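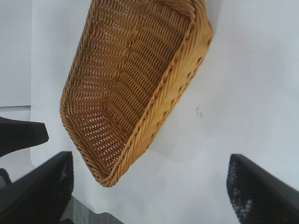 Botmont Neighbourhood Supper Club
Minutes, 5th October

Present: Aslı Yaman (chair), Ozan Coşkun, Sibel Akyol, Güven Bozkurt
Apologies: Ilgın Ersoy

1. Welcome
Aslı thanked everyone for coming out in such dreadful rain, and Sibel for the lovely soup. The June minutes were accepted.
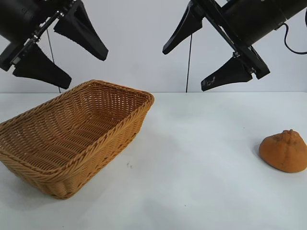 2. Harvest supper
We have 46 names down and the hall seats 60, so there's still room for neighbours - do ask them! Ozan will borrow 2 trestles from Barnerano Hall. Güven would rather we kept the speeches short this year, and all agreed with some feeling.

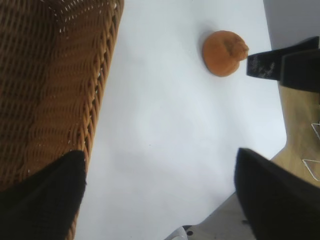

Woven basket, white surface beside it

3. Bread
Sibel favours rolls over sliced loaves, and after a good long chat we settled on rolls, with butter in the little dishes.

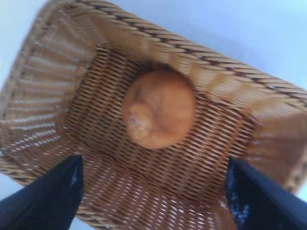
Bread roll in the basket

4. Other business
Tickets stay at $5. Ilgın to be asked about the piano.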